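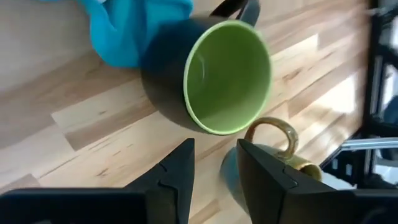 May 8, 2025. Valto bench, shared workshop

Purpose of entry: record of the two-arm mug and cloth setup, with settings to be carried forward.

The left arm was re-bolted to its base plate in January and the joint offsets were entered again at that time. Both arms now run from the Sirach control script. Travel speed is limited to 55 percent of maximum. Grip force is set to 10 for ceramic items and is not to be raised without a note in this book.

Items in use are one large dark mug with a green interior, one smaller brown and blue glazed mug, and one teal cloth. Both mugs are laid on their sides. The wrist view shows the small mug's handle almost touching the rim of the large one from that angle. The overhead view should be used to judge the clearance, as there is bare wood between the two. 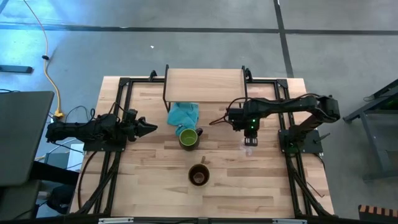

Valto bench, both arms over the table. Cloth and green mug below the shelf, brown mug nearer the center.

The following points remain open:

- Glare on the table washes out part of the wrist image. Exposure is to be fixed manually before the next set of runs.
- The cloth lies against the large mug. The grasp order (cloth first or mug first) has not been decided.
- Cables on the left side hang down the frame in a tangle. Members using the Flesten cart are asked to keep clear of them.
- Finger pads: Damasceno spares are in the second drawer. Replacement is due at 1,000 cycles.

The target for the next session is 100 logged attempts with the small mug only. Results will be entered on the following page, with failed grasps listed separately by arm.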